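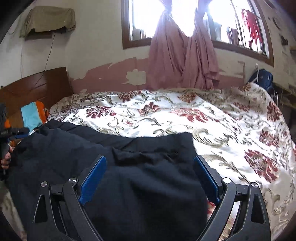 4.2. The bed as a place for sorting clothes

In the homes we studied, the bed was the most used surface for handling clean clothes. We had expected that folding would be done on tables, as in the earlier Ginham study, but most of the rooms had no free table of the needed size. The bed is wide, it is close to the place where clothes are kept, and the cover protects the garment from dust. For these reasons the participants moved the clothes first to the bed and decided after this what to do with each piece.

The Pimow collection has 3010 folding episodes from 308 rooms. For the present section we selected 26 rooms in which the bed stayed made during the work, that is, with the quilt or the bed cover in its place. Figure 4 gives one example from this group. The garment is dark navy and bulky, and it lies in soft folds on a white quilt with large dark red flowers and curling scrolls of olive gray.

Figure 4. A dark garment spread on a flowered quilt. Folded bedding in turquoise and orange stripes is kept near the wooden headboard.

Three properties of such a surface are important for the folding. The first is softness. When a person presses on a sleeve to make it flat, the quilt goes down together with the sleeve, and a crease which was removed at one point often comes back at another. On a table this effect was almost absent. Participants with thick quilts used longer and slower strokes of the hand, and several of them pulled the garment from two sides at the same time.

The second property is the pattern. A plain dark garment on a light quilt has a clear outline, also when the print is large. The difficulty is greater with printed shirts and with pillow cases, where the flowers of the cloth and the flowers of the cover can be mixed up by the eye. In the coding of the episodes, our two coders disagreed on the position of the hem mainly in these cases. For dark winter clothes the opposite problem was noted: the outline is easy, but the inner folds are hard to see, and a pocket or a second layer can be missed.

The third property is the space which is left. Bedding that is not in use during the day is commonly folded and put at the head of the bed, as in Figure 4, and the finished pile of clothes is then placed in front of it or at the foot. Bulky garments were mostly folded in the middle of the bed. In 7 of the 26 rooms the pile had to be moved at least once before the work was complete.

We also recorded the fold type. For bulky garments the most frequent order was to bring both sleeves to the center, then to fold the lower part up, and at last to press out the air with the forearm. This order agrees with the Cantero guide for home storage, although no participant said that they knew it. The results for thin garments are different and are reported in Section 4.3, together with the rooms in which the bed cover was removed.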